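Home > Workshop > Robotics

Two Hands for the Laundry
Comparing grippers and controllers on a low-cost two-arm rig
By the Workshop Desk
Friday, December 3, 2021

Cloth is a hard thing for a robot to hold. A steel bracket stays the same shape when it is picked up, and a cardboard box mostly does. A pair of pants has a new shape every time someone drops it on a table, and the part that needs to be grabbed may be under another part.

That is why a lot of small robotics groups have settled on laundry as a test. It needs no special parts, and the result is easy to judge. Either the item is folded or it is a heap.

We spent several sessions with a two-arm setup built for this kind of work. The arms are hobby-grade, made from motors and metal brackets that can be swapped with a screwdriver. The question was what to put on the ends of them, and what to run them with. We tried two sets of fingers, one from Urnside and one from Astness, and two controllers, the Brandão board and the Zotum.

The Fingers

The Urnside fingers are wide and flat, with a rubber face. They are sold for boxes and bottles and they do that well. On cloth they have a problem at the start of the grasp. The tip is thick, so it pushes the fabric ahead of it before the two sides can close. On a bath towel this did not matter much. On a thin shirt the gripper often closed on nothing, and the shirt had moved an inch down the table.

The Astness fingers are narrower and come to an angled tip. They can be pressed against the table and closed, and they will usually come up with a pinch of fabric. They hold less area, so a heavy item can swing or slip. We found that closing speed made a real difference. At the factory setting they snapped shut and sometimes missed the edge. Slowed down, they did much better.

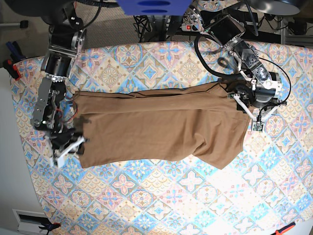
Holding an item between two arms brings in a second problem, and that one belongs to the controller. Once both grippers have the cloth, the arms are joined by it. If one moves early, the other is pulled. A person feels this and gives a little. A cheap arm with position control does not feel anything, and it will keep going until the fabric slides out or a motor gets hot.

The Controllers

The Brandão board sends commands to the two arms one after the other. The delay between them is short and on separate jobs we never noticed it. With cloth held between the grippers we did. There was a small tug at the start of each lift, always on the same side.

The Zotum sends to both arms together and reads motor load back as it goes. With a load limit set, the arms stop when the fabric gets tight. Setting the limit took most of an afternoon. Too low and the arms quit under the weight of a pair of jeans, too high and the limit does nothing. The manual gives the subject a single paragraph.

We ran 300 attempts in all, split evenly among the four pairings of fingers and controller. An attempt counted as a success if both ends were gripped, the item was lifted and moved, and it was set down with no loose end under the fold. By that rule, 219 succeeded. The Astness fingers on the Zotum had the best share of those and the Urnside fingers on the Brandão had the worst. The other two pairings were close enough that we would not choose between them on these numbers.

Most of the failures came in the first grasp. Very few items were dropped in the air. Waistbands and doubled hems were the hardest spots for either set of fingers, and both did better when they took a single layer near a corner and let the rest follow.

The table covering matters too. A bare tabletop let the cloth slide away from the fingertips. A covered one gave some grip and let the tips press down without scraping. The cover has to be clamped, or the robot will fold that as well.
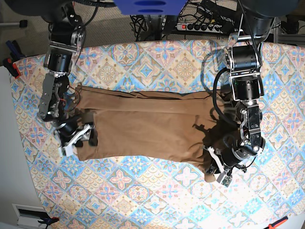
What It Costs

The Astness fingers are $125 for a set that fits both arms. The Urnside set costs a little less, and replacement rubber faces are sold separately. We wore through one pair. The price of the Zotum went up in July, and it is now the most expensive single item on our list after the motors.

For anyone already running a Brandão board, we would buy the fingers first and slow them down in software before spending more. The tug between the arms can be reduced by lifting in short steps. It is slow - a pair of pants can take nearly 2 minutes - but it is steady enough for collecting practice runs.

Both finger sets use the same four-screw mount. Check the length of the screws before fitting the Astness set, as the ones supplied with ours were too long and touched the motor case.

Filed under: Robotics, Grippers, Bench Tests

Contact the editors | Copyright 2021. All rights reserved. | Back to top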